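Robotic housework

Robotic housework is the use of general-purpose robot arms for chores such as clearing a counter or putting away kitchen tools. It has been five years from arriving for most of its history.

Kitchen work is a common test - it involves sharp things, flat things and people's fingers.
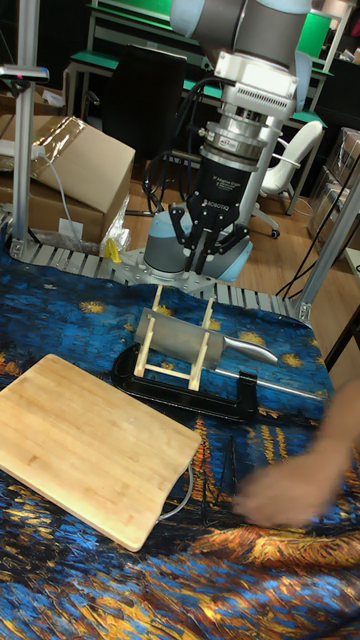
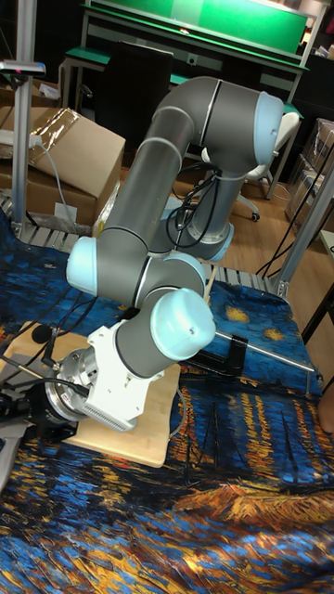

Robot arm, bamboo cutting board and patterned tablecloth.

Lurnitgate, a trial run in Evevton, gave an arm 30 tries at each of 8 chores and 20 seconds a try. Wiping went well. Folding did not.

Costigan objected in a reply that a time limit flatters nobody, people included, and that a slow machine is still useful if it can be left alone with the dishes. The Destden trials later dropped the clock. Folding remains unsolved.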